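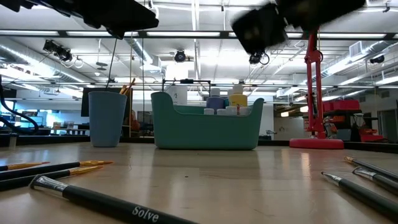 4.3 Ensaio comparativo de garras com objetos delgados

O presente procedimento aplica-se à comparação das garras Flanby e Namura em tarefas de preensão de pincéis sobre tampo de mesa. O operador deverá ter concluído a calibração descrita na secção 4.2.

1. Ligue o controlador Ki e aguarde a indicação de estado pronto.

2. Disponha os pincéis deitados sobre o tampo, sem sobreposição de cabos. Coloque o copo e o cesto dos frascos dentro do alcance dos dois braços.

3. Selecione o perfil de preensão 80 para cabos finos. O perfil 400 destina-se a frascos e não deve ser utilizado nesta secção.

4. Conduza a garra até ao primeiro pincel e feche os dedos sobre o cabo, nunca sobre a virola ou as cerdas.

5. Eleve o pincel, oriente-o na diagonal e aproxime-o do bordo do copo antes de iniciar a descida. 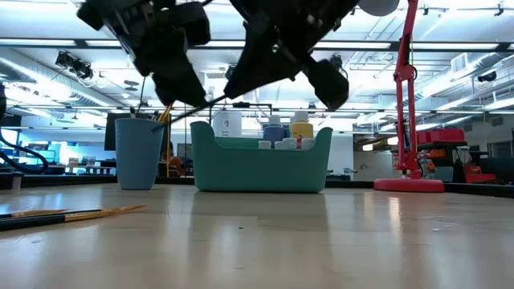 Figura 4-2 — Garras sobre o copo, com uma haste preta e fina junto ao bordo.

6. Abra os dedos e recue a garra na vertical.

7. Repita a sequência com 4 pincéis de espessuras diferentes e registe cada tentativa na folha de ensaio, incluindo as preensões falhadas.

8. Substitua as garras pelo segundo modelo e execute novamente os passos 2 a 7, mantendo o mesmo perfil.

CUIDADO — Não introduza as mãos na área de trabalho com os braços energizados. Em caso de contacto com o copo ou com o cesto, acione a paragem de emergência antes de repor os objetos.

Nota: Os reflexos do tampo podem afetar a deteção de cabos escuros. Se o controlador apresentar o código 997, reduza a iluminação direta e repita o passo 4.

Nota: Os cabos de ligação das garras devem ter folga suficiente para a rotação completa do punho. Verifique-os após cada substituição.

As folhas preenchidas são remetidas a Ilze Kalniņš, responsável pelos ensaios em Vurkport. Os pedidos de alteração dos perfis carecem de aprovação de Yen-ting Kao.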